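The first thing Hậu Mạch did when I got to her flat was hand me a bowl of broad beans and ask me to pod them. I'd come to Wovgate to talk about her supper club, and I had my list of questions all neatly written out, but you can't really turn pages with bean fluff on your fingers, so we just chatted instead. Much better, as it happens.

If you haven't heard of Hoàng, it's a supper club that runs once a month in the old reading room above the Prarncombe ferry office. Hậu cooks, her cousin Châu Đàm does the front of house and the desserts, and there's room for 24 people if the ones at the end don't mind sharing the piano stool. Hoàng was her grandmother's name for the house she grew up in (it's yellow, she says, or was when anyone last painted it).

"I never wanted a restaurant," she told me. "I worked in one for nine years in Zunbridge and I know what it does to your knees. I wanted to cook one big dinner, do it properly, then go home and think about the next one."

The first dinner was in February, four years ago, and by her own account it was a bit of a shambles. She'd planned seven courses. The oven in the reading room tripped the electrics at the third, the guests ate the braised pork by torchlight, and Châu went round with a tin of shortbread to keep people going. "They all thought it was on purpose!" Hậu said. "One lady wrote to me and said how atmospheric. I had been crying on the stairs."

I asked what the menu looks like these days and she got up to find the notebook, which took a while. There are four of them and they're all the same shade of green. These days it's five courses, always with a soup in the middle, because that's how her mother did it when visitors came. She does a sour fish soup with pineapple and tomato that I've now had twice and thought about a great deal more often than that. In spring there are little rice pancakes, and they're the one thing she'll admit to being nervous of.

"The batter knows what mood you're in," she said, quite seriously. "If I'm cross they stick. Châu can do them in any mood, it's very annoying."

Châu turned up at this point with a bag of shopping and a strong opinion about the beans (I'd been leaving too much stalk on). He used to drive buses, and he still has that way of talking to a whole room at once. He told me he'd learned puddings from library books, one a week, and that his family had put up with a lot of bad custard along the way.

"I did 127 crème caramels before I'd serve one to a stranger," he said. "I wrote them all down. Number 90 was good, and then I got cocky and it all went wrong again."

We talked about money too, as I always want to know and people are usually too polite to say. A seat is £38, and they keep two back each month for anyone on the street who fancies coming and can't stretch to it. You don't have to explain yourself, you just tell Châu. Hậu buys the fish that morning and the herbs come from her own back step, where she has so many pots that the door only opens halfway. After rent and food there's enough left to pay them both for the week, she said, and in a good month there's a bit over for new bowls. They break a lot of bowls.

I wondered whether they'd ever go bigger. They'd been asked to do a wedding for 120 last summer and had a long talk about it over the washing up.

"Châu wanted to, I didn't, then he didn't and I did," Hậu said. "By the time we agreed, the couple had booked a hog roast."

She wasn't sorry. What she likes is being able to see every face from the kitchen door when the soup goes out - there's a moment when it all goes quiet, then somebody laughs, and she can go back and start on the rice.

By then we'd got through the beans, and Châu had eaten a good few of them raw.

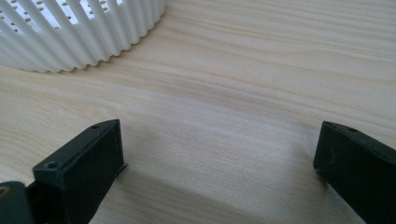 I stayed for lunch, of course. It was cold noodles with the beans and a great heap of mint, and Hậu apologised for it the whole way through while giving me seconds. The next dinner is already full but there's a waiting list, and people do drop out, so put your name down at the ferry office and ask for the green notebook.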